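4.2 The Drirnby Bench Kit as Delivered

We bought the Drirnby kit the way most small labs would, which is to say with our own budget and after reading the brochure twice. It was ordered from the reseller, Resberg, in March, and the firmware we tested is the release dated 1/6/24. Neither company saw this section before submission. Pîrvu, whose arms we had used in our earlier work, lent us nothing this time and is mentioned only where a comparison is hard to avoid.

The brochure promises "productive bimanual work within an hour of unboxing." Our hour was spent looking for the second bag of bolts. Once assembled, though, the two arms held their calibration better than we expected, and we did not have to repeat the procedure during the main trials. The manual covers this step in a single paragraph, two sentences of which are identical.

For the task set we chose desk tidying. The vendor's own demonstration uses foam cubes, and foam cubes are very forgiving colleagues. Pens, markers and rolls of tape are less so. They roll, they lie against each other, and a gripper coming down over one of them tends to hide the very thing it is about to pick up. We spread the objects loosely across the table and asked the operator to sort them into a divided container using both arms. 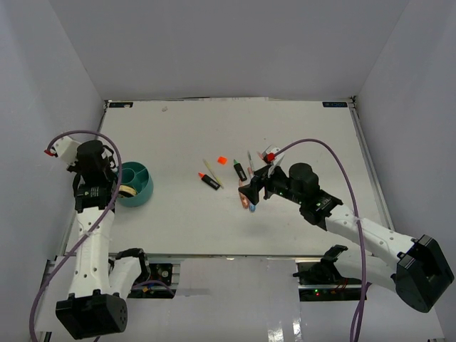
Laurențiu Dumitrescu and Luminița Dumitrescu took turns as operator, and each completed 10 practice runs before any data were kept. We then recorded 200 runs, of which 57 ended in what the scoring sheet calls an "incomplete outcome." Most of these were slim objects that slipped while being lifted. The vendor's software reported several of them as successes, with a green check mark and a short chime. We turned off the chime on the first afternoon. The check mark cannot be turned off.

Wrist cameras are where the kit earns most of its price. A view from the wrist lets the operator judge the last bit of the approach, when a fixed view is mostly a view of the gripper's back. Cable routing is another matter. The supplied cables run outside the links and are longer than they need to be, and operators learned to keep one eye on the slack. Resberg sells a clip set as an optional extra. We used our own ties for the remaining runs.

Support was handled through Surnside, a paid service included for the first year. Answers were polite and usually correct, though our question about gripper force was closed twice as "resolved by customer," a customer we were unable to locate. The finger pads are rated for more than 500 cycles. Ours were still in good shape at the end of the trials, and we report their wear together with the motor temperatures in Section 4.3.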